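I've been rewriting the replay tool in Galtura this week, and wow, timestamps will eat your whole life. Our laundry clips come with two streams per pair of grippers, and my old loader just trusted both clocks. Bad idea! One drifted 13 frames behind the other by the end of a long clip.

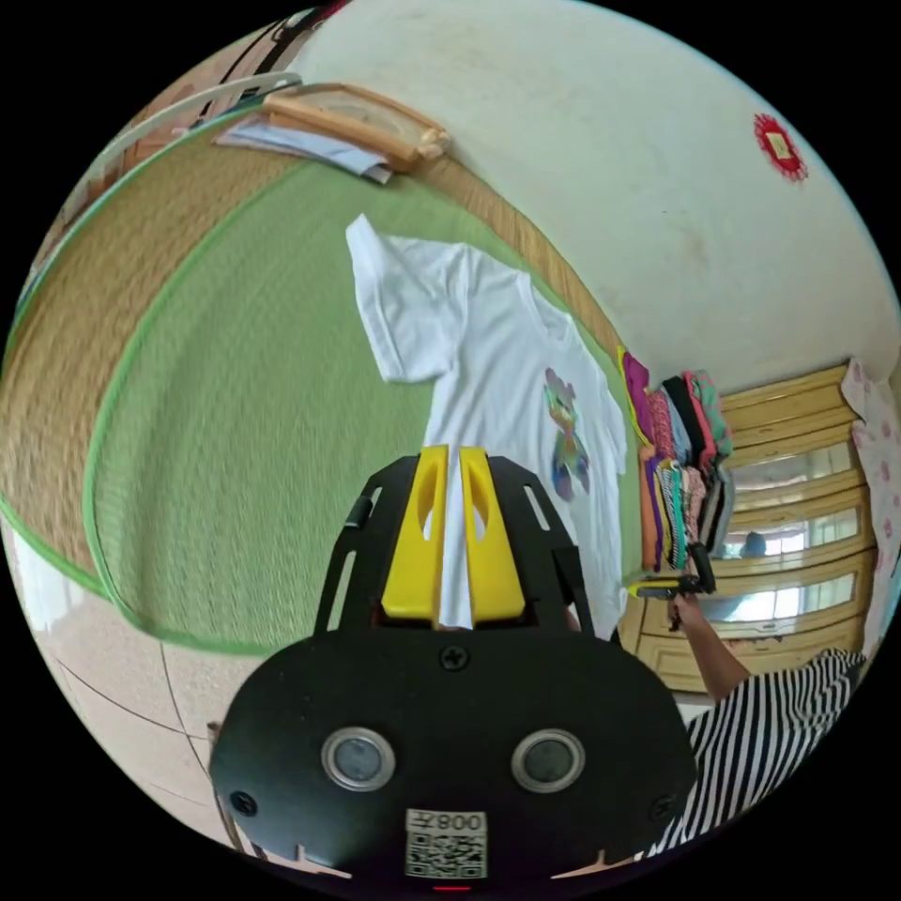

White tee, fingers closed on the fabric.

So now I line the streams up on finger closures (Benedicta Aidoo's idea, and a good one) and check the offset again every 9 seconds. It took three tries to stop it from matching the wrong pinch.
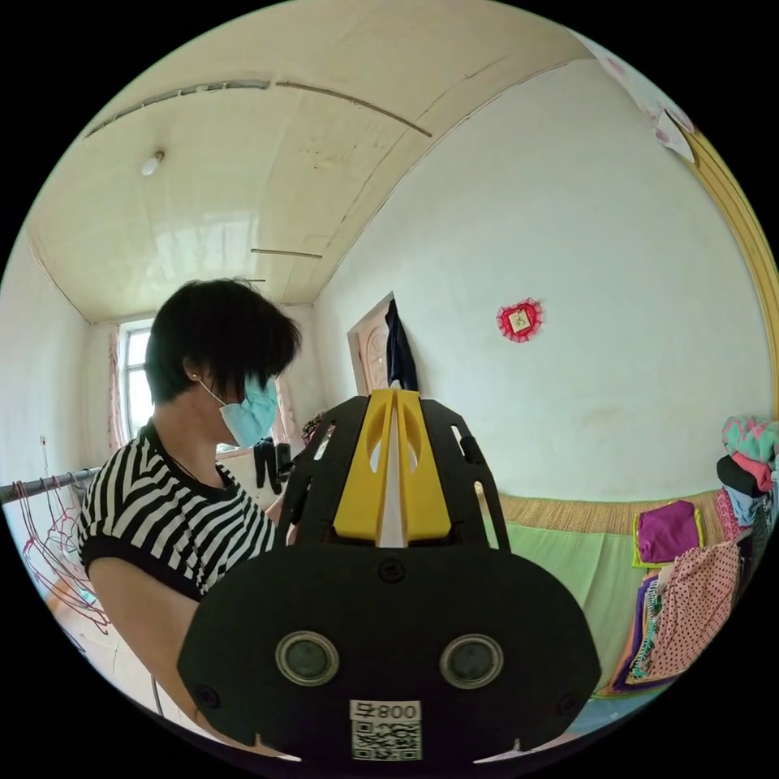

The pose tracker is next on my list. It still gets lost when the view swings up to a plain ceiling, so I'm going to try leaning on the IMU for those stretches and see how ugly the drift gets.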